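February 15, 2025

Hat day! I finally got the winter things out of the hall closet and I am so happy with how it's going. 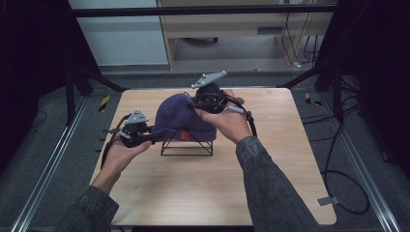

The purple one

It's my favorite, the dark purple knit with the folded cuff and the little orange-red K on the front. On the wire stand it keeps its nice round crown - in the closet it was squashed under Signe's ski pants. I want to wear it every single day until May.

Everything else

Scarves next! I found three I'd forgotten (one still in its bag!) and a pair of mittens Signe Hjaltadóttir swore she left on the train. I'm texting her tonight. The gray scarf needs a wash and the long green one has a hole I think I can darn if I find the right yarn.

Still to do - the shelf by the door, and the boots. Soup first.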